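The Box at the End of the Shelf

At Skisen, a repair and exchange shop in Vurosden, every object gets a place. Screws go with screws, cups go with cups. The trouble starts with things that belong to no family, and Valter Pinheiro has looked after them for 3 years. He keeps them in plain boxes, without labels.

"People want to sort by color or by size," he told me. "I ask only one question - would somebody look for this?" His list has 1,207 entries, written by hand, and it is often the small items that find a new owner first.

I came in November with the idea that a mixed box is a sign of laziness. Now I think it can be a good way of keeping things, if the box stays shallow in content and you can see the floor of it. A dark gray bin does this job well, because bright things show up quickly against it: a yellow toy figure standing at the wall, a white bottle with a blue piece at one end, an orange-red block with a round hole.
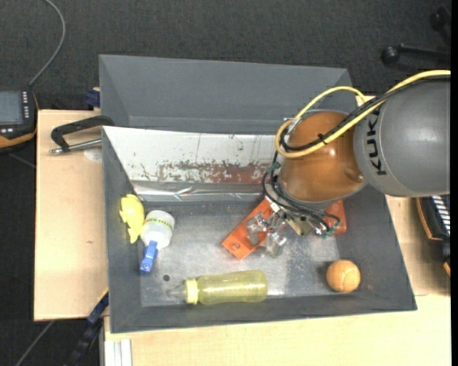
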